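Pegs, Holes and Blocks: How Parts Fit Together
Explainers for ages 8 to 11
By Ksawery Wróbel

Many objects at home are made of separate parts that join without glue. A toy brick, a bookshelf and a pen cap all use the same idea. One part sticks out. Another part has a space for it.

What is a peg?

A peg is a short piece that sticks out from a surface. Many pegs are cylinders, which means they are round like a can. A round peg has no corners, so it can go into a round hole at any angle. A square peg in a square hole can go in only four ways.

What is a fit?

Engineers use the word "fit" for the size difference between a peg and its hole. There are two main kinds.

Loose fit: the hole is a little wider than the peg. The peg slides in and out easily. A pencil in a pencil cup has a very loose fit.

Tight fit: the hole is the same size as the peg, or slightly smaller. The peg must be pushed. Friction, the force that resists rubbing, then holds it in place.

The extra space in a loose fit is called clearance. If a hole is 2 millimeters wider than its peg, the clearance is 2 millimeters. That is a lot for a toy brick and very little for a garage door.

Why use a tray?

A tray has raised edges. Parts placed inside it cannot roll off the table. Round parts roll and flat-sided parts do not, which is why a block with a peg on one side may rock when it is put down on that side.

What are the square patterns for?

Some blocks carry a black-and-white square pattern called a marker. It works a little like the codes on packages in a store. A camera finds the pattern, and a computer uses its shape to work out where the block is and which way it is turned. Black and white are used because they are easy to tell apart.

The left block on this table is on its side, with its short peg toward the right end and its marker on the right face. The tray is at the other side of the table.
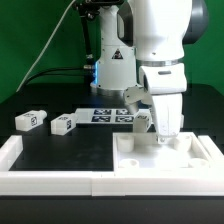

Try it yourself

You need modeling clay, a pencil and a ruler.

1. Roll the clay into a ball and press it into a block with flat sides.
2. Push the blunt end of the pencil into the block and pull it straight out.
3. Put the pencil back in. Note whether it slides or sticks.
4. Wiggle the pencil to widen the hole. Measure the hole and the pencil.
5. Subtract the smaller number from the larger one. The answer is the clearance.

Words to know

Clearance: the space between a peg and the side of its hole, counted across the whole width.
Cylinder: a solid shape with two round ends and one curved side.
Friction: the force that resists sliding.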